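Care of Wooden Furniture in Student Housing
Project report, Piledmont Technical School
October 27, 2019

1. Introduction

In our project we wanted to know how the students of the Vurklow residence take care of the wooden furniture in their rooms. The school buys new tables quite often, and we had the opinion that many of them could be used longer. We made a questionnaire in February and received 100 answers. We also read the inventory list of the house, where 1272 pieces of furniture are written, but the list does not say which ones are from solid wood.

2. Results of the questionnaire

Most of the students clean their table with a wet cloth and dish soap. Only 12 students have ever used oil or wax. Many did not know that it is allowed. The most common complaint was rings from cups, and the second was scratches and pen marks. Several students wrote that they put a tablecloth over the damage and forget about it. 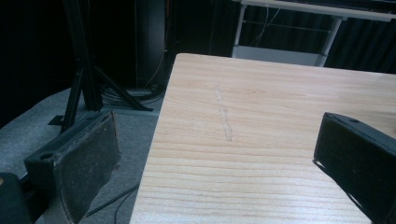 Fig. 1. Light wooden tabletop with a thin grayish line across the grain.

3. Test of oils

We compared two products, Tanui oil and Felta wax, on sample boards of pine. Each board got 2 layers with one night of drying between them. Then we put drops of coffee, tea and cooking oil on the surface and waited about 12 hours. On the boards with Tanui the coffee left a weak spot. On the boards with Felta the spot was smaller, but the surface felt sticky, and one of us did not like the smell. The board without treatment took in everything and could be cleaned only with sandpaper.

4. Problems during the work

The sample boards were cut from different planks, so the results cannot be compared very exactly. We also started the drying too late and had to repeat one series. For the next group we recommend to order the boards from the workshop earlier, and to ask in the questionnaire how old the table is.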